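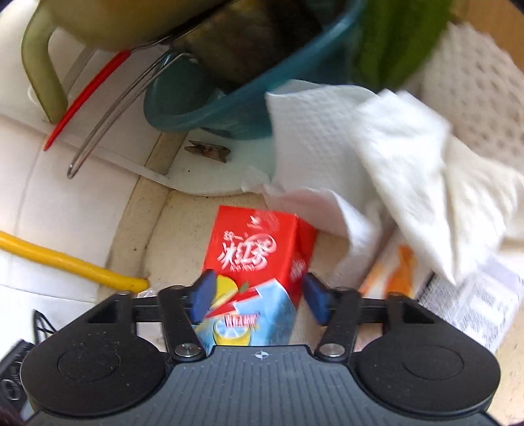
A red drink carton. Cartons will be accepted at all Charbonneau drop-off points under the new program.

27 Jan 2024

CHARBONNEAU EXTENDS CARTON RECYCLING TO SKODITZ HOUSEHOLDS

SKODITZ -- Charbonneau Recovery will begin taking drink cartons at its drop-off points in Skoditz next month, the company said. Until now, residents have had to put cartons in the trash or carry them to the Irken depot, 19 miles away.

The service follows a trial that ended in December. During the trial, 823 households signed up to keep cartons apart from their other recycling and return them in paper sacks. Roughly 2000 pounds of material was collected.

"People asked us for this at every public meeting," said Karine Poirier, operations manager at Charbonneau. "The trial showed that we could sort cartons on the line we already have, with one extra shift a week."

Milk, juice, soup and broth cartons will be accepted in any size. They should be empty and given a quick rinse. Caps may be left on. Straws and plastic sleeves should be taken off and put in the trash. Foil pouches, paper cups and frozen food boxes are not part of the program.

Sorted cartons will be baled at Irken and sold to Grekov Paper, which will pulp them for use in tissue and paper towels. The supply agreement runs for two years.

Vernon Beaulieu, who manages the Irken depot, said wet sacks were the main problem during the trial. "Let them drain overnight before you bag them," he said. "A soaked sack splits on the truck, and then we are picking cartons off the floor."

There is no charge to residents. Apartment buildings with shared bins may ask for a separate carton cart -- building managers should apply in writing to Archana Bhatia at the Skoditz office, 1831 Depot Road.

Collection hours at the drop-off points will not change.

Media contact: Marlene Gosselin, Charbonneau Recovery, Skoditz office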